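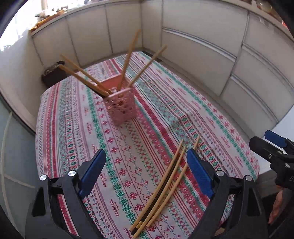
Grokilholm gripper comparison: progress to January 28, 2018

We have now logged 49 attempts with the blue-padded hand-held grippers on the chopstick task, against 30 planned. The extra runs are not good news. Single sticks are manageable. Bundles are not, and Dultgate's claim that softer pads will fix this remains untested, as the pads ordered in September have not come.

Ten attempts were spoilt by operator error, by our own judgement, so treat any success rate with caution. We do not yet see grounds for paying for the Esposito arm. We ask that the second payment be held until the new pads are tried.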